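The letters on the white wall

4th June 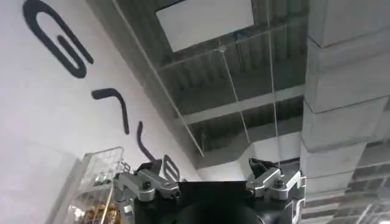

The wall panel with its dark blue letters, looking up to the ceiling.

For many years I have worked in places with a name on the wall and I never gave the name one thought. Then in April we moved to the new hall in Sirnstead, and I was asked to help with the lettering, because I once said at lunch that I like old shop signs. One should be careful at lunch.

Before this I believed that letters on a wall are easy. You choose a colour, you choose a size and somebody comes with a ladder. But the first drawing we got from Hubmann had thin letters in a light grey, very elegant on paper, and when we held a test print on the white panel it was gone from ten steps away. My colleague Wenceslao Zamudio walked backwards through the hall with his eyes half closed, saying "no, no, still no". So we asked for thick letters with round shapes, and for a navy blue that is nearly black in the evening.

The round shapes were my wish. In my first language we have many letters with small marks on top, and I learned to read from a schoolbook with a fat, friendly type. When I came to this country and could speak only little, I liked the signs which had this kind of letter. I could read them slowly and they did not seem to hurry me. It is perhaps a silly reason for choosing a type, but it was the reason I had.

The size was more difficult. Hubmann offered two heights and I wanted the small one. Wenceslao wanted the big one, and he won, and I must admit he was right. In a hall with a high ceiling everything becomes smaller than you think. The whole work cost 1345 with the preparation of the panel, and 213 of this was only for the second test print, which I still find a lot for a piece of paper.

What I like most now is to look at the letters from a wrong angle. If you stand close to the panel and put your head back, you cannot read a word any more. You see a curl, a hook, a stroke that goes up, and they lean over you like the side of a ship. I do this sometimes when I wait for the kettle. A letter which you know since you were five years old becomes a strange thing with a belly and a tail.

I have also started to look at the signs in the town again. The bakery beside the station has a beautiful old R with a long leg, and the paint is coming off from it - I hope they will not replace it before I have made a drawing. In Bristel, where my sister lives, there is a whole street of such signs, and I will go there with a notebook when the weather is drier.

Next we must decide on the small signs for the doors. Wenceslao has already said that he wants them big.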